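Square by square with Sumaiya Ekanayake

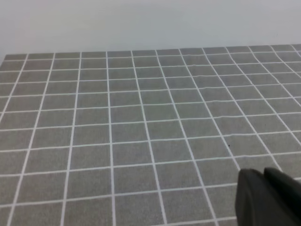
The gridded tabletop, up against a plain pale wall.

I'd gone to Stindale to talk to Sumaiya about quilting, and we spent half the morning on her table instead. I couldn't stop looking at it! Grey, a bit speckled, with thin white lines running both ways right to the back.

"I used to cut on the kitchen floor," she told me. "Four years of that, and my knees were finished."

Now everything gets lined up on the squares first (she's very strict about this) and only then do the scissors come out. Does she ever just guess? "I did in February, on a border. It came out 16 millimetres short and I sulked for a week — ask Karthik."

Karthik Bepari, who shares the room, grinned and went on winding his bobbins.

I asked why grey. "White shows every thread, and black makes me gloomy. I can lay almost any fabric on grey and still see what colour it is."

She teaches up to 30 people a term, and the first lesson is always the same one: clear the table before you start.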